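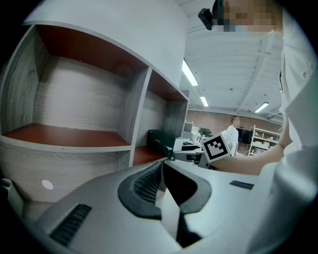 Abb. 7.1: Blick der Greiferkamera. Eine Person hält einen Würfel mit quadratischem Markermuster über die beiden Finger des Handgreifers.

Kapitel 7
Demonstrationsdaten erheben

Ein lernendes System zur Steuerung eines Greifarms kann nur so gut werden wie die Beispiele, aus denen es lernt. Im vorangegangenen Kapitel wurde die Lernaufgabe als Abbildung von Beobachtungen auf Bewegungen formuliert. Gegenstand dieses Kapitels ist die Frage, woher die dafür benötigten Paare stammen und welchen Anforderungen sie genügen müssen.

Betrachtet wird die Erhebung mit handgeführten Greifern. Als durchgehendes Beispiel dient der Datensatz Fastwood, der unter der Leitung von Maeve Mac Mathúna in Herham entstand. Er umfasst 1147 Demonstrationen, von denen 80 als Prüfmenge zurückgehalten wurden.

Abschnitt 7.1 behandelt die Bestimmung der Greiferlage mit Hilfe von Markern bekannter Kantenlänge sowie die Verzeichnung weitwinkliger Objektive. Abschnitt 7.2 legt fest, wann eine Demonstration beginnt und endet. In Abschnitt 7.3 werden Kriterien für den Ausschluss fehlerhafter Aufnahmen hergeleitet. Die Aufgaben am Kapitelende setzen die Kenntnis homogener Koordinaten voraus (Anhang B).

7.1 Lagebestimmung und Kalibrierung

Es bezeichne K das Koordinatensystem der Kamera und M das des Markers. Gesucht ist die starre Transformation von M nach K.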